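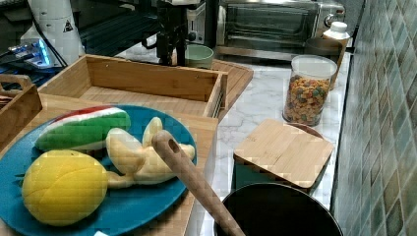
Re: Play kitchen set, cleaning and storage of mixed materials

On 5 September 2026, Zane Kļaviņa wrote:

> We are putting together the play kitchen for the younger group and I have
> three questions. Can the plush fruit be washed with the rest? Does the
> bamboo need oil if it never touches real food? And should the long wooden
> handle stay in the pot between sessions, or go in the Rinby bin with
> everything else?

Zane,

Taking these in order.

1. Plush pieces. Wash them separately. The watermelon slice goes in a mesh bag on a cold, gentle cycle, then flat on a rack until the core is dry — the thick part along the rind takes longest. Squeeze it before putting it back. If it feels heavier at one end, leave it another day. I would spot clean anything whose filling you can't identify. The lemon and banana depend on what yours are made of, so check the tags first.

2. Bamboo. Oil is optional. We do the cutting board and the open tray twice a year, in May and again in winter, with a thin coat of plain mineral oil wiped off after 10 minutes. Do not soak either one. Bamboo lids for the containers get a damp cloth on both faces and are dried standing up. If you wet only one face, they cup and no longer sit square.

3. Long handles. Ours stand in the black pot during a session and come out afterward. Hang them by the hole in the end of the handle if you have hooks. The Rinby bin is too short for them with the cover on.

On layout: keep the plate on the cutting board with the food already on it, and put the tray behind it, empty. Children use the tray for sorting, and if it starts out full they tip it over the counter to clear it.

For the inventory sheet, please list containers and lids on separate lines. Testik exports them as one item otherwise, and we end up ordering the pair when only the lid is missing. The teal container is on line 71 of the old sheet.

I have no experience with the Kiani wipes. Has anyone on the list used them on bamboo?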